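Slow evenings and the letter-writing habit

I started writing letters again in August, mostly because the heat kept me indoors after supper and I was tired of looking at my phone. My first one went to a cousin in Wadgate and took me two evenings and 3 sheets of paper, and I had to stop halfway through to remember how a cursive capital Q goes (I still don't think I have it right, but she was kind about it!).

I had forgotten how different it feels from typing. You can't go back and fix the middle, so you just keep going, and before you know it you've told somebody all about the tomatoes and the neighbor's new fence and a dream you had about the old Plever bakery. My cousin wrote back four pages, front and back, and I read it standing up in the kitchen with my coat still on. 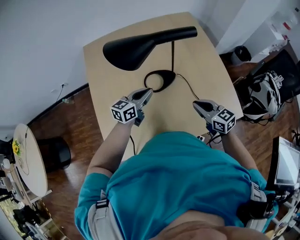
Paper matters more than I expected. I bought a pad of the Parisi cream first, 364 sheets, which sounded like a lifetime supply, and it's lovely and thick, but my pen drags on it. The Votia is thinner and smoother and I reach for it most nights now, even though the ink shows through if I press hard. Light matters too, and for that I'm all in favor of a plain black desk lamp with a round base, set on a pale wooden table where you can shift it over as you go. I write with my right hand, so I like the light coming from the left, or else I'm working in the shadow of my own knuckles all evening.

Stamps I buy at the counter, and I let the clerk pick. Last time I came home with a whole sheet of birds and one lonely lighthouse, and I've been saving the lighthouse for my aunt, who lives near the water and will notice.

If you'd like to try it, start with somebody who won't mind a short one. A postcard counts, and so does a recipe with a few lines scribbled underneath. I have two letters waiting for answers on the hall shelf right now, and one of them asks how I make my plum jam, so I'd better go and find the card.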